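**Wrist inventory, a thread** 🧵

**1/**
It is July and I have decided to sort out my bracelets. This is what happens when you turn down an invitation to the lake and then have to look like you had plans.

**2/**
For background: I own more bracelets than a person with two wrists can justify. They have been living in a mug. Before the mug they lived in a drawer, and before the drawer they lived at my sister's place, where I accused her of stealing them.

**3/**
The rule for today is that everything has to fit in one green box. It has no lid, no dividers and no little velvet fingers. It's a box. Kirsty Nepia told me a proper jewelry organizer from Moulin would change my life, and I told her my life has been changed enough by things that arrive flat and need an Allen key.

**4/**
The polka dot tablecloth is staying on. I know round beads on a spotted cloth is a choice. Raelene Mahuika has already messaged to say it's "a lot." Raelene's whole apartment is oatmeal, so I'm taking it under advisement.

**5/**
Starting with the pale pink and mauve beads, because they're the ones I like best and I have no discipline. You're supposed to start with the things you don't care about, to build momentum. I've read the articles. I have never once built momentum.

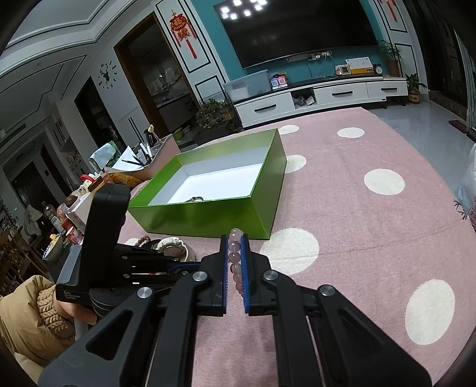

**6/**
Ground rules, since people are asking (Jolene Tipoki is asking):

- If I wore it last summer, it stays
- If it leaves a green ring on my arm, it goes
- If somebody gave it to me and might check, it stays until they move out of state
- Broken elastic goes in an envelope marked FIX, where it will remain until my death

**7/**
Jolene wants to know what happens to a bracelet that was a gift AND leaves a green ring. Jolene should have been a lawyer. It goes to Jolene.

**8/**
Brief pause to talk about fitness trackers. I bought one two years ago to become a person who walks. My best day on it was 2349 steps, and I'm fairly sure part of that was stirring. It's going in the box with the jewelry, and that's a promotion from where it was, under the passenger seat.

**9/**
Lorraine Brunton says if the tracker is in the jewelry box then the watch should be too, for consistency. Lorraine alphabetizes her soup. But fine, the watch is up for discussion.

**10/**
The case for the watch: white strap, goes with everything, makes me look like I might be about to go jogging.

The case against: white strap. I eat a lot of curry.

**11/**
Progress report. Black cord bracelet, in. Pink and lavender crystal one, in. A small silver thing I'd forgotten I owned, in, and frankly it deserves better company. The red and pale green beads are still out on the cloth waiting on a ruling, as is the watch. I'm also wavering over a dark brown wooden one that makes me feel like I run a yoga retreat and owe people refunds.

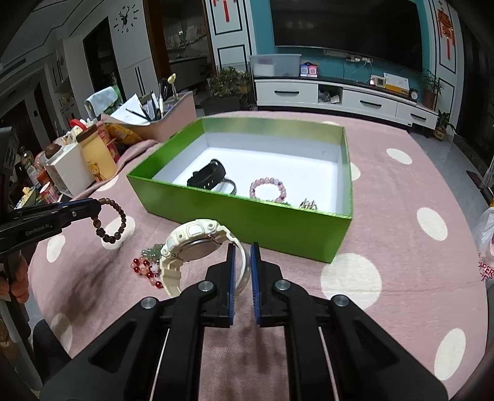
**12/**
I was going to do red and green separately, but together they look like a Christmas I wasn't invited to and I've grown fond of them. They can share. It's that or buy a second box, and I know where that road goes. It goes to a shelf, and then a label maker.

**13/**
Several replies about the snacks end of the table. Yes, the yellow bag is also on the table. No, it is not being sorted. It has its own system and the system is me.

**14/**
Merle Ruawai suggests storing everything by color. Merle, I appreciate you, but I get dressed in the dark at 6 a.m. and I couldn't tell you what color my car is at that hour. I'm storing by "can I get this on with one hand."

**15/**
One-hand test, early findings: elastic beads pass. Anything with a lobster clasp fails and takes a piece of my dignity with it. Whoever invented the lobster clasp had three arms or a spouse.

**16/**
Final ruling on the watch: it's staying out on the nightstand, where I can use it to find out how late I am. Lorraine has been informed and has gone quiet in a way I don't love.

**17/**
The mug is free now, by the way. I put pens in it. Give it a week.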